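**Labels won't come off my plastic bins, and what should I sort into them?**

Posted by grovton_gal, Saturday, May 11, 2024

Okay, so I've been putting this off since December and I finally dragged everything out this morning. We moved into a smaller place in Grovton and the new kitchen has one closet that's supposed to hold the recycling, the picnic stuff, the spare cups, the batteries, all of it. I got a set of cream plastic bins secondhand (the kind with a thick rim and oval holes for handles) and I love them, but the stickers on them are stuck like paint. I've picked at one with my fingernail and all I got was a sore fingernail.

My other problem is that I can't decide how to sort. My husband thinks one bin for anything that can go out with the recycling and the others for things we keep. I was thinking one for bottles, one for cups and one for whatever is left over, but then where do paper cups go? With the cups? With the trash? We've been going back and forth on this way longer than two grown people should.

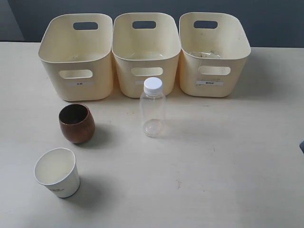

Do bins like these need to be washed before you put drinking cups in them?

Give them a wash with warm water and dish soap first, rinse well, and let them dry all the way before anything goes in.

So that part I've got covered, my sister set me straight on it. It's the stickers and the sorting I'm stuck on! The closet shelf is 34 inches wide if that helps anybody.

---

**Jaanus Toom**

For the stickers, use a hair dryer. Hold it a few inches off, low heat, and keep it moving so you don't warp the plastic. Once the corner lifts, pull slowly at a low angle. Whatever gunk is left over, rub a little cooking oil on it, walk away for ten minutes, then wipe and wash with dish soap. I did a whole garage's worth this way when I cleared out my dad's place on Wurkelitz Road and only ruined one, and that was me getting impatient with the heat on high.

Don't use a razor blade. You'll scratch the bin and the scratches hold dirt forever.

On the sorting, I'm with your husband, sorry. Sort by where a thing is going. Empty bottles and the like go in a bin that leaves the house. Good cups, wooden ones especially, go in a bin that stays. Check your local rules on paper cups, though. Ours in Prarnley doesn't take them because of the lining, so they go in the regular trash unless they're clean and you're saving them for a picnic.

Measure the bins at the rim before you plan on putting them in a row, too. The flare at the top eats more shelf than you'd think.

---

**nic aodha**

just put new labels over the old ones lol. been doing it for years

---

**pantry_pam**

I second the oil, but peanut butter works too if that's what you have (smells nice, kind of messy). One thing to add about wooden cups: wash them by hand, dry them with a towel right away, and don't pile a bunch of heavy stuff on top of them. I keep mine upside down on a dish towel at the bottom of the bin. And please let the bin air out for an afternoon before you load it up. I put mine away damp once and the whole closet smelled like a basement until we had company.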